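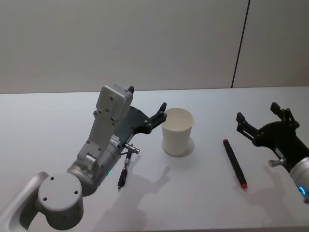

The two arms with the cup and the marker, my go-to test for the whole review.

Review: Flavex two-arm imitation learning kit, after a month of marker-in-cup

I've been putting off writing up the Flavex kit until I had enough runs on it to say something useful, and now I do. For anyone who hasn't come across it, Flavex is a software package for teaching a pair of arms a task from demonstrations. You drive the arms by hand through the task, it records what the head camera sees plus the joint positions, and then it trains a policy that predicts short chunks of motion. The new part, and the reason I paid for it, is what they call handover weighting. More on that in a second.

I should say what I'm not reviewing. The arms were already in our lab, and I'm not going to score them. This is all about the method and whether it does what the Flavex people say in their write-up.

The claim goes like this. When you record a two-arm task, most of your data is boring. Both arms are cruising through open air and almost anything the policy does there is fine. Then there's a short stretch where the arms have to agree with each other, and if one is early or late the whole thing falls apart. Plain imitation learning treats every moment the same, so the boring bits drown out the hard bits. Flavex looks for stretches where the motion of one arm helps predict the motion of the other, and counts those more heavily in training. Simple idea! I kind of love it. I'd tried a homemade version last year with hand-drawn labels and gave up after two evenings of scrubbing through recordings.

My task was marker in cup. Left arm steadies the paper cup, right arm picks up the marker and drops it in. Sounds like nothing, but an empty paper cup weighs so little that a marker catching the rim will tip it right over, so the left gripper really does have to be there first. A white cup on a white table is also pretty mean to the camera, and I did that on purpose.

Setup was fine. The installer wanted an older version of one library than the one I had, and the manual mentions this on the very last page (why?). Calibration took most of an afternoon the first time and maybe twenty minutes every time after. The recording screen is great, the nicest part of the package by far. You can throw away a bad demo with one key and keep going, and when you're tired and your wrists hurt that matters more than any chart.

I recorded 349 demonstrations, with help from Trinity Montoya, who is a much smoother driver than I am. After tossing the ones where we fumbled, 217 were left for training. I trained twice on exactly the same data, once with handover weighting on and once with it off, and ran 100 trials of each. The cup and marker got moved to a new spot each time from a list I'd made beforehand, so I couldn't cheat by being nice to one of them.

With weighting on, the marker ended up in a standing cup clearly more often. I'm not going to print a success rate, partly because I stopped a few runs early when an arm was heading somewhere I didn't like, and Asmaa Ouazzani and I still disagree on how those should be scored. But whichever way we score them, weighting on wins. What changed most was the kind of failure. With it off, I kept seeing the right arm show up with the marker while the left one was still dithering near the cup. With it on, that mostly went away, and the failures I got were plain old bad grasps on the marker.

And that's my main gripe. The marker grasp itself got a bit worse with weighting on. Makes sense if you think about it - picking up the marker is something the right arm does by itself, so the method decides it isn't very important and stops paying attention. There's a slider for how strong the weighting is, and the default is too strong for my taste. I pulled it down to the middle and the grasps looked better, though I haven't done a full set of trials at that setting, so take it as a hunch.

Other things that bugged me:

Training logs don't save the slider value. I had to write it on a sticky note.

The heat strip that shows which moments got weighted is really helpful, but you can't export it. I've been taking screenshots like an animal.

Shadows. With our overhead light the arms throw big soft ones across the table, and when I turned on a second lamp the policy got noticeably shakier. The write-up only talks about one lighting setup. I'd record under a few if I were starting over.

Support answered me in one day, twice, and the second answer was even useful.

How does it compare? The only other package I know well is Rurkley, and it's cheaper, trains faster, and has nothing like the weighting. For single-arm work I'd still use Rurkley without thinking too hard. If your two arms never need to wait for each other (say, each one sorting its own pile), I doubt you'd see any gain from Flavex at all.

For anything where one arm holds and the other one does, I'd get it. Four out of five from me, and I'd go higher if they fixed the default and let me export that strip. I'm going to try it next on screwing a lid onto a jar, which Asmaa thinks will go badly. If you've run it at the low end of the slider, please leave a comment with what you saw, especially on small objects.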